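3. Data and Measures

3.1 Incident records

The analysis uses police records of burglary at nonresidential premises in the city of Lurkness and the adjoining township of Prastard. Both agencies enter incidents in the same records system, Semaan, under a shared set of offense codes. Each incident has one header record, one or more property records, and a free-text narrative. Property records carry a class code, a short description, and a value supplied by the complainant. Desktop computers and their internal parts share one class code, with the description field left to the officer (Figure 2).
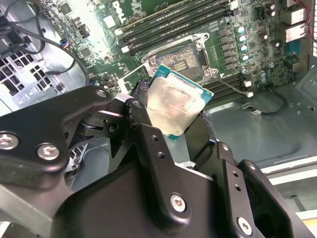
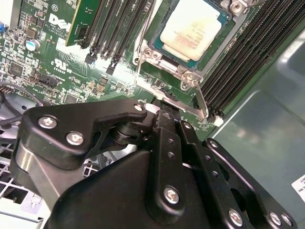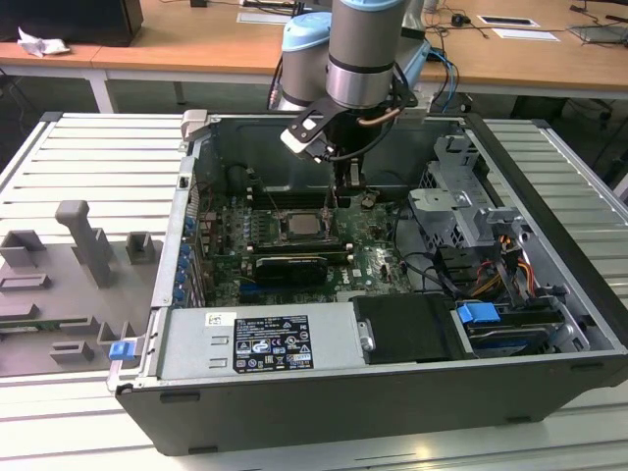
Figure 2. Computer case, open, with the motherboard in view.

The extract was drawn on 18 February 2021. It contains every incident in the study period for which the location type was recorded as office, retail, workshop, storage, school, or other nonresidential. Incidents later classed as unfounded were removed by the agencies before the extract was supplied. We then removed duplicates created when two officers opened a record for the same call. Duplicates were found by matching on premises, date of report, and complainant, and each candidate pair was read in full before one member was dropped. Where the two records disagreed on property, the longer list was kept.

The final file holds 698 incidents. Attempted burglaries are included if there was physical damage to a door, window, lock, or wall. Attempts with no damage were excluded. They are recorded unevenly across the two agencies: Prastard officers open an incident record for most such calls, while Lurkness officers often close them as a call for service with no record at all.

3.2 Defining the premises

Work on repeat burglary depends on a stable definition of the target. Residential studies can usually treat the dwelling as the unit. Commercial property is harder. A single street address may cover a strip of ten shops, and one firm may occupy three units with separate doors. We use the premises as the unit, defined as a space under the control of one occupant and enclosed by one lockable perimeter. Adjoining units held by the same occupant and joined by an internal door count as one premises. The same occupant in two units with no internal connection counts as two.

Unit boundaries were taken from the county parcel file and the business license register, in that order. When they conflicted, the narrative was used to settle the matter if it described the point of entry and the rooms entered. The Lutell business park caused the most difficulty. Its units were renumbered during the study period, and for several months both the old and new numbers appear in incident records. We rebuilt the sequence from the management company's floor plans and assigned all Lutell incidents to the new numbers. Records that could not be placed in one unit were kept in the incident counts but left out of the repeat analysis.

A change of occupant raises a separate question. If a shop is burgled, closes, and reopens under another business, a second burglary is a repeat for the building and a first event for the business. We treat the premises as continuous through a change of occupant as long as the perimeter did not change. This choice favors explanations based on the physical features of the site. Section 5.3 reports the main models under the alternative rule, in which a new occupant resets the count.

3.3 Repeat and near-repeat incidents

An incident is a repeat if the same premises had an earlier incident in the file. By this rule 216 incidents are repeats, just under a third of the total. The count is a lower bound for the early part of the study period, when earlier victimization falls outside the window and cannot be seen. We handle this by using the opening months as a run-in. Incidents in the run-in can serve as the earlier member of a pair but do not enter the models as outcomes.

An incident is a near repeat if another premises within 400 meters had an incident in the preceding four weeks. Distance is measured along the street network between the public entrances of the two premises. Straight-line distance performs poorly in this area. The rail cut through the center of Lurkness has few crossings, and premises facing each other across it may be a long walk or drive apart. For units inside a business park or mall, the distance runs through internal roads and parking areas open to vehicles after hours. Internal pedestrian corridors were ignored, as most are locked at night.

The two categories overlap. An incident can be both a repeat for its own premises and a near repeat with respect to a neighbor. Such incidents are counted in both when each category is described, and are given their own level when the categories are used as an outcome.

Date of occurrence is known only within a range for many incidents. A shop closed over a holiday may report a burglary that took place at any point in several days. We follow the usual approach and spread the incident evenly over the range when building daily counts. For the classification of near repeats we use the midpoint. Ranges longer than two weeks, nearly all of them in storage premises, were treated as missing and excluded from the near-repeat measure only.

3.4 Coding the narratives

Header codes give little information on how entry was made. The narratives were therefore coded by hand for point of entry, method of entry, use of a vehicle, alarm status, lighting near the point of entry, and whether property was removed in a planned or opportunistic manner. Coding followed a written guide, revised twice during a pilot and then fixed.

Naima Ouali coded all narratives. A second coder, working without access to her results, coded a random sample of 400. Agreement was high for point of entry and method of entry and acceptable for alarm status. It was weaker for lighting. Officers tend to mention lighting only when it was remarkable, either because the area was very dark or because the offense took place in full view of a lit road. Absence of a mention cannot be read as average lighting. We code lighting as good, poor, or not stated, and keep the third level in all models.

Agreement on planned versus opportunistic removal was poor in the pilot and remained poor after the guide was revised. The coders differed most over incidents in which a small number of valuable items had been taken and others of similar value left behind. One coder tended to read this as evidence of a specific order, the other as evidence of haste. The variable was dropped and is not used in this paper.

3.5 Property and loss

Stated value is a weak measure of loss. Some complainants give the replacement cost, some the purchase price, and some an estimate made on the night and never revised. Values are missing more often for schools and public offices, where the person making the report seldom has access to an inventory. We therefore rely on the type of property taken, using five groups: cash, tools and machinery, electronic equipment, stock for sale, and fixtures. An incident may fall in more than one group.

The class for computers and their parts was kept whole inside the electronic equipment group. The description field will sometimes separate a complete machine from a part, but an entry such as "computer equip" does not, and these short entries make up a large share of the class in Lurkness. We considered dividing the class by stated value and rejected the idea for the reasons given above. Serial numbers are entered too seldom to be of use.

Copper pipe, wiring, and rooftop cooling units are grouped as fixtures even when they were stored on the premises awaiting installation. This matters for the workshop category, where contractors hold such goods for short periods. A check of the narratives showed that offenders in these cases had usually forced the yard gate and taken goods from outside racks, and had left the building itself alone. Under the definition in Section 3.2 the yard is within the lockable perimeter, and the incidents remain in the file.

3.6 Site characteristics

Four site variables were collected apart from the police data. These are distance to the nearest arterial road, presence of a rear service lane, density of other nonresidential premises, and hours of occupation. The first three come from the parcel and road files. Hours of occupation come from posted opening times, checked by telephone where the posted times were missing or out of date. Premises that had closed by the time of data collection were given the hours stated on their last license form.

Security measures were not collected for premises without an incident. Records mention alarms, cameras, and shutters for burgled premises, but no comparable source exists for the others, and owners may well have added equipment after a first event. Models that include security variables are restricted to burgled premises and address only the risk of a further incident. They should not be read as estimates of the effect of these measures on burglary in general.

3.7 Missing data

Time of day could not be narrowed to a single night for a large minority of incidents. Point of entry was missing less often, and mostly for attempts. Missing values in the site variables were rare and confined to premises whose parcel had been split or merged. We used multiple imputation for time of day and the site variables, with premises type, agency, and season in the imputation model. Point of entry was left with an explicit missing level. Complete-case results, given in the appendix, differ little from those in Section 4 except for the service lane coefficient, which is smaller and less precisely estimated.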